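Search this repo
Home Data Docs Issues Contact

# bistero-rack-v2

Two-arm dish rack demos, collected for Vokutell. Data card, work in progress — ask Thandeka Kekana before you quote anything from it.

## What's in it

- 750 episodes, teleoperated, both arms
- 78 more in a separate folder, recovery only (operator starts from a bad grasp)
- joint states, gripper state, fixed camera video, one text instruction per episode
- no force data. Yes we know

Task family is "rack": put dishes in, take dishes out, move something from one side to the other. Cups, bowls, plates. Some cloths in the background on purpose, so the policy sees clutter it should leave alone.
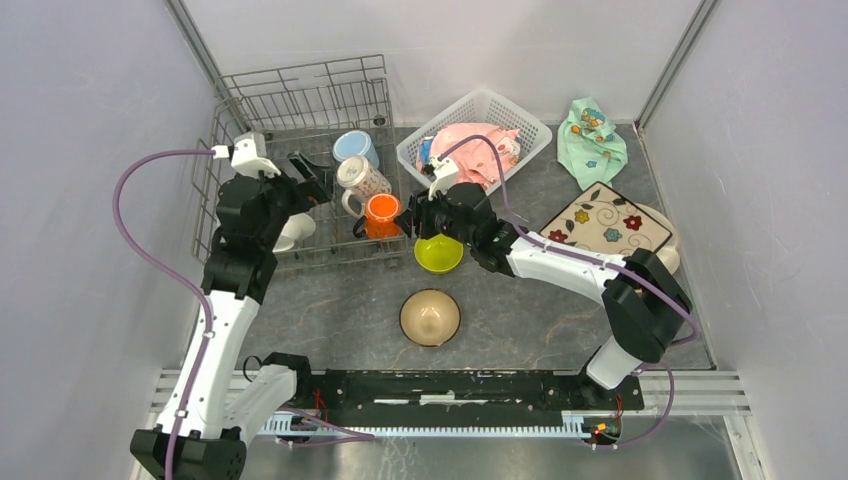 Rack task, right gripper at the orange mug, left arm over the rack.

## How it was collected

Operators: Busisiwe Shezi and Ayanda Joubert. One operator drives both arms. Layout gets changed between blocks, not between episodes, so expect runs that look very alike. Split by block id, NOT by episode, or your val numbers will be junk.

Instructions are typed in by the operator after the take. Spelling is whatever it is. "Mug" and "cup" get used for the same item, we did not clean that up.

Episodes are capped at 3000 steps. Anything that hit the cap is flagged `timeout` and kept.

## Labels

`success` — operator's call at the end of the take
`partial` — item moved but not where the instruction said
`timeout` — see above
`regrasp` — gripper let go and tried again, count stored per arm

Sibusiso Maluleke rechecked 183 episodes by hand. Disagreements are in `recheck.csv`, original labels left alone.

## Known problems 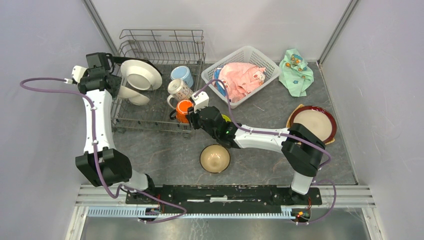

Occlusion is the big one. The grippers hide small stuff right when it matters, and the video alone often wont settle if a grasp was good. With the right gripper beside the orange mug, the green item just in front of it is mostly a guess, and the left one covers part of the bowl tipped on its side under the plate. Use gripper state for contact timing, dont trust pixels only. Object masks from the Gronholm export are worst on exactly these stretches.

Other things:

- masks sometimes merge cups standing close together in the rack
- wire rack gives noisy edges, depth from stereo was dropped becuase of this
- purple hoses are not masked out. A model can learn to read arm pose off them — check for it
- block 6 has no left arm velocities, logger was off

## Loading

Use the Mokgethi loader, any recent version. Set `arms=2` or it silently reads the right one only.

## Changes

4th August: labels merged, recovery folder added. Next pass planned for October, Dagmar Hájek has the list.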